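17th January

So the great parts sort-out has begun! I've been putting it off ever since Catrin Lloyd handed me her leftovers from the pinball project (thank you, Catrin, I think), and this week I finally cleared the table and gave everything a home. Or the start of one, anyway. I went with the orange-yellow bins because I can spot them from the hallway, plus a steel tray in the middle for whatever I'm fussing over at the moment.

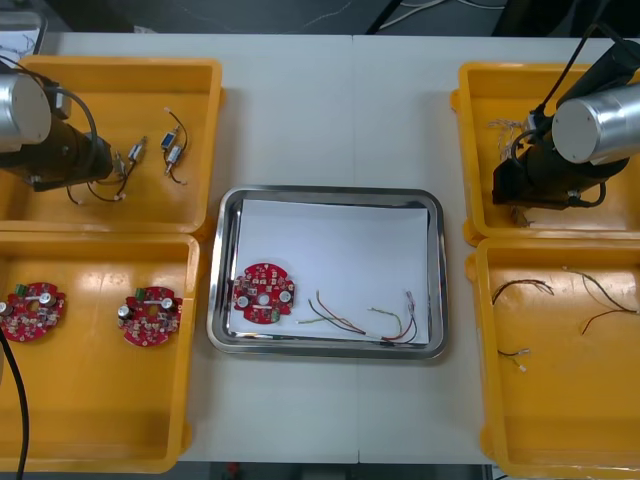
*Round red boards, blue-labeled bits and a bundle of wires I swear I'll get to.*

I put white paper in the tray, an old trick of Woo-jin Ham's. Tiny connectors vanish against shiny steel, and I've spent enough evenings patting the carpet for them.

The solenoids are my favorites — I love the little springs on the plungers — but their leads grab onto everything. My old system was one big box, and pulling out a single part meant pulling out half its neighbors too. 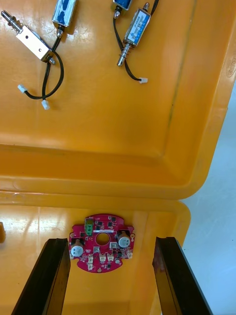 I'm still torn on whether the boards should live apart from the solenoids for good or get paired up by project. Pairing sounds smart until you have three projects going and can't remember which is which. Labels next, I guess, and I need to find the good marker first.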